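Ollisholm Help Community
Topic: Shared spaces and furniture
Keeping a shared round table clear in an open-plan room

Drovomano Office Services
Posted March 29, 2021

Our office is responsible for a large open room used by 19 staff members on varying schedules. The room contains a round table with a light top, a white open shelving unit, desks along one side, and more office chairs than are in use at any one time. A staircase with a white railing is at the far end of the room.

The round table belongs to no department and is available to all. It is the first surface people reach for, and small items are left on it at the end of most sessions: pens, caps, adapters, and on occasion a set of keys. We have placed a small open black box on the table to receive these items. Results so far are mixed. Pens continue to be left beside the box, and the chairs are seldom returned to the same position.

We would appreciate advice on three matters. First, is one small box sufficient, or should each type of item have its own place? Second, where should spare chairs be kept so that they are available but do not block the way to the stairs? Third, how do other offices manage power strips and cables in a room where the furniture is moved often?

We are not able to purchase new furniture before July.

Wevon Workplace Support

In our experience one box is sufficient, provided that it is small. A larger container invites larger items, and within a month it must be sorted like a drawer. We would suggest the following arrangement.

Keep the box in the same position on the table at all times. If it is moved for a meeting, the last person to leave should put it back. Limit its contents to writing instruments and items that fit in the palm of the hand. Everything else should go to the shelving unit or to the owner's desk before 5 p.m.

With regard to the shelves, we recommend assigning each one a purpose and labeling the front edge. Equipment that is used daily should go on the middle shelf, boxes on the bottom, and cables on the top in closed bags. Open shelving shows disorder very quickly, and mixed shelves are the usual cause.

For chairs, a row along the wall works well. Please measure the space between the row and the foot of the stairs before settling on a position, and check the requirements that apply to your building. Bags and boxes should not be set down near the stairs, even for a short time.

A short notice is more effective than a long one. Ours reads: "Please leave this table as you would wish to find it." It has been in place for two years, and compliance is reasonable - it is better in the mornings.

tablekeeper79

Just take the table away for a week. People learn where their own desk is. Worked for us, mostly.

Kodikara Facilities Desk

We would not support removing the table, as staff will then use the floor or the nearest desk.

On the question of cables, the first step is to bring the power strip as close as possible to the equipment it serves, so that no cord has to cross open floor. Where a crossing cannot be avoided, use a low floor cover suited to the size of the cord. Tape alone tends to lift at the ends when chairs are rolled over it and should be treated as a temporary measure.

We also recommend a brief weekly check by one designated person: table, box, shelves, chairs, floor. In a room of moderate size this takes around 23 minutes the first time and considerably less after that.

Drovomano Office Services

Thank you for these replies. We will keep the single box and label the shelves this week. The row of chairs along the wall will remain, and the power strip will be reviewed with our electrical contractor. The table will also remain. Views of the room are attached.

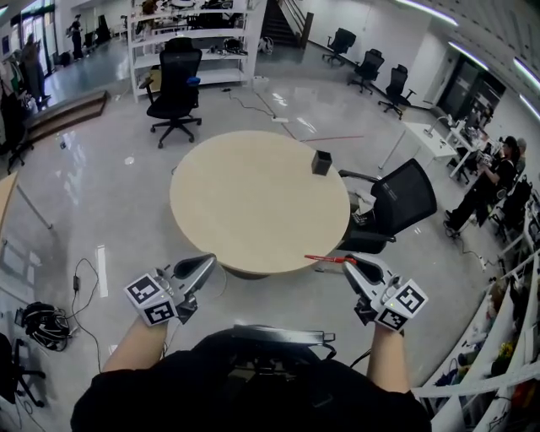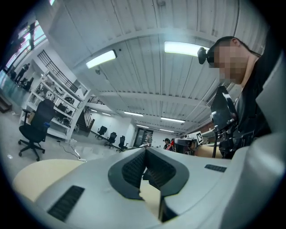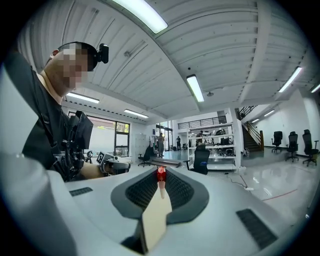
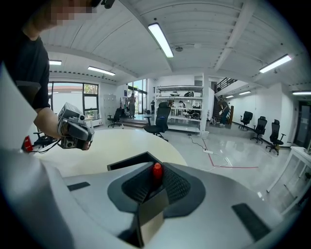 The open room at Drovomano. The black box, the red pen and the white shelving unit appear in the first picture.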